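Mixed Mug and Coaster Sets: Frequently Asked Questions

Wanent sells secondhand mugs, coasters and trays from our shop in Loltside and by mail. The questions below come up most often about the mixed sets. For anything about plates and bowls, see the dinnerware page.

A mixed set has mugs in different colors, a round coaster for each mug, and one tray to carry them on.
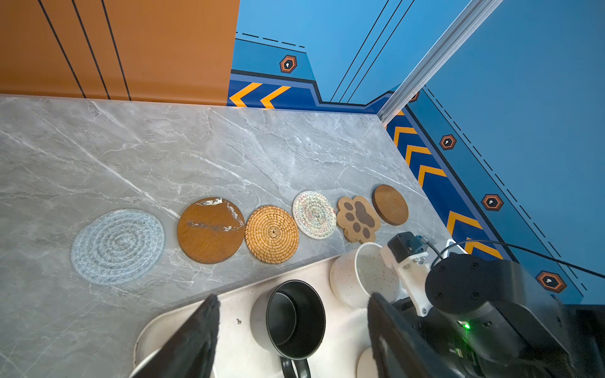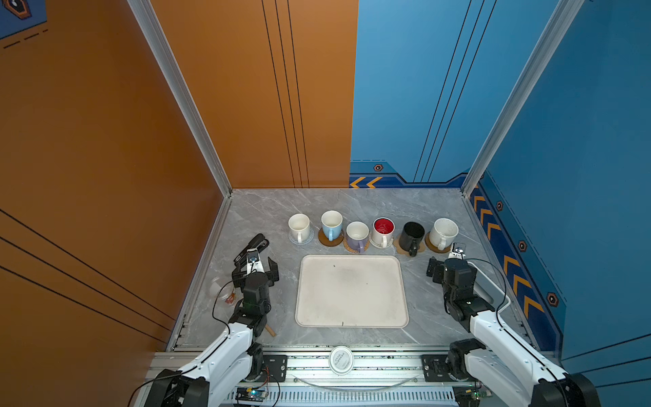
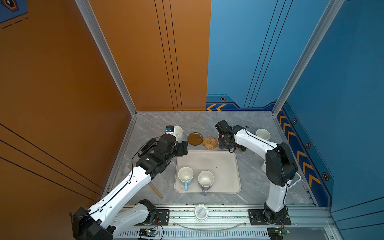
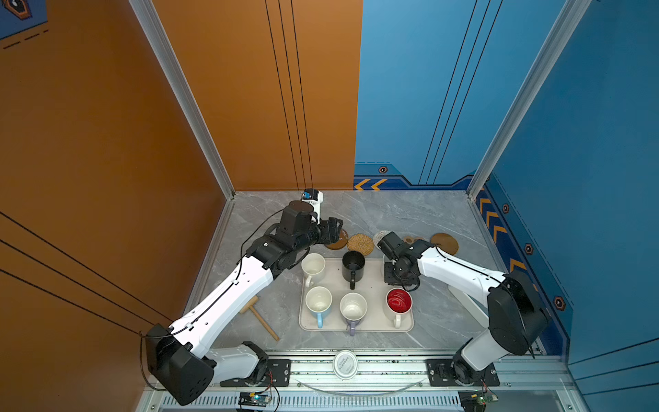
What comes in a mixed set?

The standard set has six mugs, six coasters and a tray. We also sell a small set with two mugs, two coasters and the same tray. Spoons, lids and mug racks are sold separately.

Do all the mugs match?

No. We put sets together so the mugs can be told apart at a table. Most of our mugs are plain, with the color either on the inside, on the outside or on the handle. A standard set usually includes at least one white mug and one black mug, and the rest are whatever we have in that week. If you need matching mugs, look at the Wirkton line, which comes in one color per box.

Can I choose the colors?

In the shop, yes. You can swap any mug in a set for another mug on the same shelf at no charge. By mail, you can write up to two colors in the notes box at checkout and we will include them if they are in stock. We do not hold an order back to wait for a color.

How much does each mug hold?

Most of the mugs in the mixed sets hold 300 ml when filled to a sensible level. Wirkton mugs are bigger, at 16 ounces. The two sizes don't stack well together, so we don't mix them in one set.

Are the mugs dishwasher safe?

The plain ones are. Put them on the top rack with the handles pointing the same way so they don't knock each other. A few mugs have printed or metallic decoration, and those carry a small sticker saying hand wash only. Please read the sticker before you peel it off.

Can they go in the microwave?

Plain mugs, yes. Mugs with metallic trim, no. The handle on some of the older ones gets hot before the drink does, so test it first.

What condition is everything in?

Used. We check every mug for cracks and for chips on the rim, and anything with either is taken out. Small marks on the base are left alone. Coasters may have scratches, worn patches, loose threads or faded color. Trays may have scuffs and light gray marks from mugs sliding around. We clean everything before it goes on the shelf, but some marks are in the surface and will not come out.

If you want items with no wear, ask for a first-shelf set. They cost more and we don't always have them.

What are the coasters made of?

It varies. We get woven coasters, coiled rope coasters, wooden ones, cork ones and now and then some stone. A set will normally have several kinds in it. Most of the coasters in the mixed sets are round.

How do I clean woven and rope coasters?

Shake them out over the sink first. For a spill, press a dry cloth on it, then wipe with a cloth dipped in warm water with a drop of dish soap. Rinse the cloth, wipe again, and lay the coaster flat on a rack until dry. Turn it over once. Do not soak it and do not put it in the dryer. The coil can open up at the center and there is no good way to get it back.

If a loop comes loose at the outer edge, a few stitches with cotton thread will hold it.

How do I clean wooden and cork coasters?

Wipe with a damp cloth and stand them on edge to dry. A little food-safe mineral oil on the wooden ones twice a year keeps them from looking chalky. Cork doesn't need oil. For a stain on cork, try baking soda mixed with water, leave it on for ten minutes, and wipe it off. Neither kind should go in the dishwasher.

A brown coaster has white scratches on it. Can I get rid of them?

You can make them less obvious. Rub mineral oil into the scratch if it is bare wood. If the coaster has a glossy coating, oil will sit on top and do nothing, and you would need to sand the coating off and refinish it. We sell them as they are and price them with the wear in mind.

My mug sticks to the coaster when I pick it up. What can I do?

This happens with smooth coasters when there is water under the mug. Dry the base of the mug, or switch that mug to a woven coaster. Some customers sprinkle a pinch of salt on the coaster. It works, but you end up with salt on the table.

Do I need coasters on a marble counter?

We recommend them. Coffee, wine, juice and anything with lemon in it can leave a dull ring on real marble, and wiping it up later won't bring the polish back. Laminate and printed marble patterns are less fussy, though a very hot mug can still mark some of them. Check that there is no grit on the underside of the coaster before you slide it across any polished surface.

Which coaster goes with which mug?

There is no set pairing. Wide mugs do better on the larger rope coasters, and narrow ones can go on anything. In an office or a shared house it helps to give each person one mug and one coaster and leave it at that. Colored mugs on plain coasters are easiest to keep track of.

What is the tray?

The tray in the mixed sets is the Morin. It is a rectangular tray with rounded corners and a raised rim, in a pale off-white to beige shade. The shade differs a little from one to the next, and older ones tend to be yellower. It weighs 700 grams.

How many mugs fit on the tray?

Six will fit if you turn the handles to face the same way. For carrying full mugs we suggest four or fewer. Set the heaviest ones toward the middle and leave a gap between each mug and the rim so you can get your fingers around it when you unload.

Can the coasters be used on the tray?

They can, but you lose space, and a mug on a thick woven coaster sits less steady when the tray moves. It works better to put the coasters out on the table first, carry the mugs over on the tray, and set each one down on a coaster. When clearing up, collect the mugs onto the tray and come back for the coasters afterward. Stack the flat ones and put the woven ones on top.

How do I get gray marks off the tray?

Start with warm water, dish soap and a soft sponge. If the marks are still there, make a paste of baking soda and water and rub it in small circles, then rinse. Don't use steel wool or scouring powder. Dark specks are often tiny chips in the surface where the color underneath shows, and cleaning will not change those.

Is the tray dishwasher safe?

No. It doesn't lie flat in most racks and it can warp. Wash it by hand and dry it with a towel.

Can I buy the tray, or the coasters, without the mugs?

Yes. Coasters are sold one at a time from the basket by the register in Loltside, or in bundles of six by mail. You can't choose the individual coasters in a mailed bundle. The Morin tray is sold alone when we have extras, usually after July when the rental places clear out their kitchens.

How are sets packed for mailing?

Each mug is wrapped in two sheets of newsprint with a third sheet pushed inside. Mugs go in upright with a coaster between each pair, so check the packing before you throw it out. The tray goes flat on the bottom of the box under a layer of cardboard. We reuse boxes, and yours may have another company's printing on it.

Something arrived broken.

Email us a photo of the broken piece and the box it came in. We will send a replacement mug or refund the price of that mug, whichever you want. The replacement may not be the same color. Please don't mail broken pieces back to us.

What is the return policy?

You can return a full set within 30 days, washed and with all its pieces. Mailed returns are at your own cost unless we sent the wrong thing. We don't take back single pieces out of a set, but you can exchange a single mug in the shop at any time if it has no chips.

Do you buy or accept used mugs?

We take donations at the back door in Loltside between 9 a.m. and noon. Mugs, coasters and trays are all fine. We can't take travel mugs, mugs with cracked handles, or anything with a company logo bigger than your thumb. We pay for complete boxes of Wirkton mugs in good shape. Email first with the color and how many you have, and we will reply with a price.

Do you sell gift wrapping?

No. Plain brown paper and string are on the counter if you would like to wrap it yourself.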